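Home News Community Events Shop Contact

Wornine's bedding drive passes 2,500 pillows

29 Nov 2023

What a month! The Wornine bedding drive closed its doors on its busiest November yet, with 2,553 pillows handed in and 1,863 of them already out on beds across the town. Last year's appeal ran for half as long and we thought that one was big.

The idea is a simple one. Every bed made up through the scheme gets a clean cover, a blanket and a pillow, and the children's beds get something cheerful and a book to go with it. Rüdiger Stüber, who runs the sorting room on Dalgleish Road, has been pushing the bright ones all month, and he was thrilled with what came in (cartoon prints especially, and more plush than he'd seen in years).

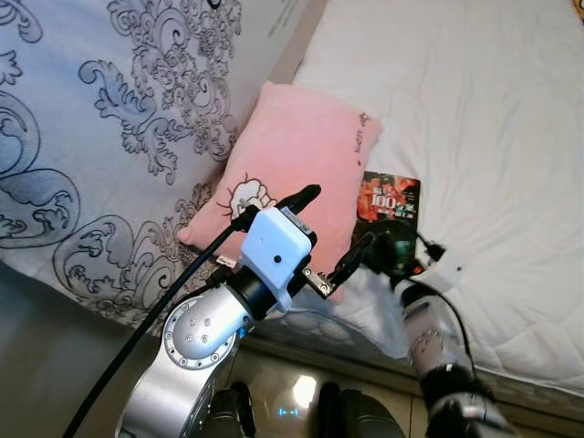
Pink has been the runaway favourite with the younger ones. Soft, squashy, a bit of a cartoon on the front, and it's gone from the shelf by lunchtime! Plain white pillows are still needed too, mostly for the grown-up beds, and there are 34 families on the list for early next year.

Books have done nicely as well. Wustis, the second-hand shop next to the library, sent over 16 boxes of paperbacks and picture books, and they are being matched to beds as they go out.

The sorting room will take pillows again from the new year. They should be washed and fully dry, please, and bagged if it's raining. Cot bedding goes to the side door, and books can be left at Wustis during shop hours.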